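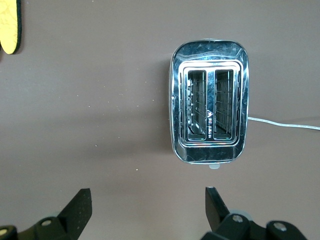
Rakiya Shehu wrote that the bowling figures in the first release could not be used for spin bowlers, because googlies and leg breaks had been stored under one code. She was right, and version 2 splits them.

Stiltside Club Cricket Scorebooks, version 2

Ball-by-ball records typed up from the paper scorebooks of the Stestberg league. The books cover 16 seasons. Typing was done by Samuele Russo and Harriet Halvorsen, and the checking by Rosalind Lindqvist.

Files

matches.csv has one row per match, with ground, toss, result and the names of both scorers.
deliveries.csv has one row per ball.
players.csv has one row per player. Players who appear under two spellings have been merged, and the old spellings are kept in the column alt_names.

Columns in deliveries.csv

match_id, innings, over, ball, bowler_id, striker_id, runs_bat, extras, extra_type, wicket_type, ball_type

ball_type is blank for most matches. Only the Tredia and Hutchins scorers wrote down what kind of ball was bowled, and they did it from the boundary, so treat it as their opinion. The codes are LB, GO, OB, TS and UN (unknown).

Known problems

Water damage in the Hutchins books made 5 matches unreadable after the tea break. Their second innings are left out and the result is taken from the league table.

Leg byes and byes were not told apart in the early books. They are entered as extra_type = B.

Over numbers start at 0 in deliveries.csv. The paper books start at 1.

Some July matches were cut short by rain and have no result. Leave them out if you are working out win rates.

Changes since version 1

Split LB and GO.
Fixed bowler_id in the Tredia away matches, where the opening bowlers had been swapped.
Removed a friendly that had been entered as a league match.

Corrections

Send the match_id, the over and what you think it should say. A photo of the page helps if you have the book. Demetrius Abernathy handles corrections for the Tredia books and Harriet Halvorsen does the rest.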